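Leave the bed alone

I stopped making my bed in January and I would like to defend myself before my sister gets to you first.

She is a hospital-corners person. She stayed at my place in Hullholm for two nights and by the second morning she had tucked in everything I own. We had a whole argument over coffee, and I've been having the rest of it with myself ever since, so now you get it.

My case is pretty simple. I read in bed, I eat toast in bed (sorry), and I'm back in it by nine thirty. Why would I spend my best ten minutes of the morning smoothing out something I plan to wreck the same day? I'd much rather stand at the window with my coffee and watch the ferry come in. 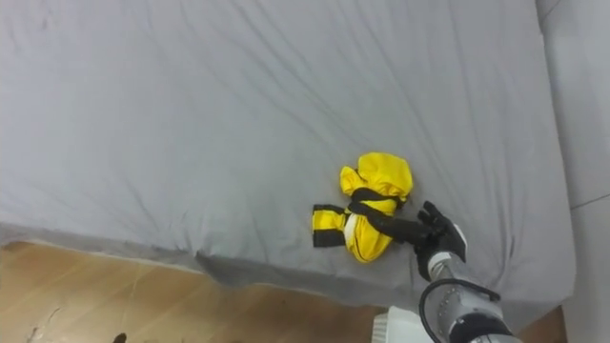 My sister says it's about respect. Respect for what, though? The mattress? She got very quiet when I asked that, and then she said "for the person who comes home to it," which annoyed me because it's a good line and I had nothing ready.

I did try it her way once. A couple of years back I read a column by Floor Prins about small daily chores, and it got me so fired up that I bought a set of Peixoto sheets for 191 dollars. Yes, for sheets! I made that bed every single morning until spring and I can't say my life got any tidier. My taxes were still late. The sheets are great, by the way, and they feel just as great all bunched up at the bottom.

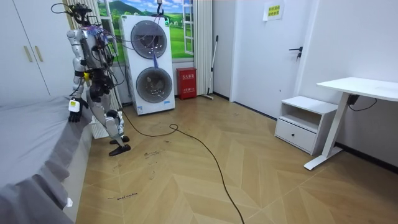
What bugs me most is how chores get turned into a test of character. Some people fold their socks, some people throw them in a drawer, and both kinds forget to call their mothers. My neighbor on Drokel Street has the messiest house I've ever been inside and she has never once missed a birthday. Mine included - she came over with soup and a card and had to move a pile of laundry to sit down. She didn't say a word about it.

So the bed stays how I left it. My sister is coming back for a long weekend, and I've told her she can do whatever she likes with the guest room.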